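Uldis had the red stuff on his fingers again. It came off on the mug, on the door handle, and on the page of the notebook where he was writing down the day's numbers.

"You'll want to let that cure," said Mārtiņš.

"It's cured. It's only the edges."

The workshop at Filtside opened at 8, and by ten most of the desks at the back had someone at them. Uldis kept to the big white table. He closed the fingers, opened them, and closed them again, and each time he bent down to look at the join.

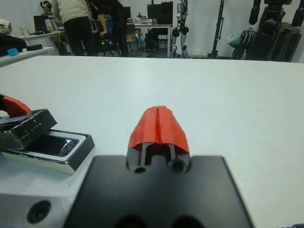
They had started on the pair of arms in January, when Mārtiņš's brother-in-law moved house and wanted them out of his spare room. The software was called Omell. Mārtiņš had written most of it on the train, and it had 2767 lines, which he mentioned more often than he needed to.

"What's it meant to do today?" Uldis asked.

"Pick up the box with the left. Pass it to the right. Put it down."

"Which box?"

Mārtiņš looked at the table. "The black one."

Uldis didn't say anything. He moved his mug off the table and on to the floor, where he would kick it over later.
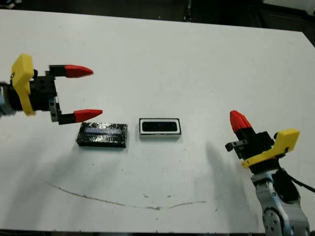 The two boxes on the table, left arm open above them.

The first run stopped with the left fingers a hand's width too high. The second went down in the wrong place and closed on air. Mārtiņš changed a figure from 20 to 30, and then back again.

"Rätsep would have bought a proper sensor," he said.

"Rätsep had money."

Rätsep had taken a job at Itent in the spring and hadn't been in since, although his coat was still on the hook. Uldis had thought about ringing him. He had got as far as finding the number.

"Try it with one box," he said. "Just the one. Lay it flat and keep your hands away."

Mārtiņš set it down and stepped back to the keyboard.
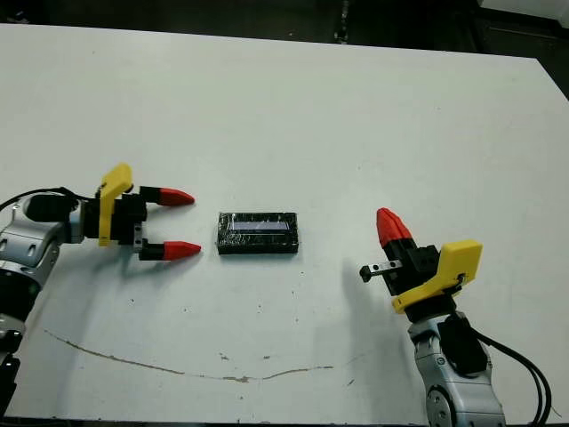 "Ready?" he said.

"Wait." Uldis crouched until his eyes were level with the table. His knees hurt. From down there he could see light between the box and the nearest fingertip — about the width of a pencil, he thought, perhaps two.

"Go on, then," he said.

Mārtiņš pressed the key. The motors took up their note and Uldis stayed where he was, one hand on the floor, not far from the mug.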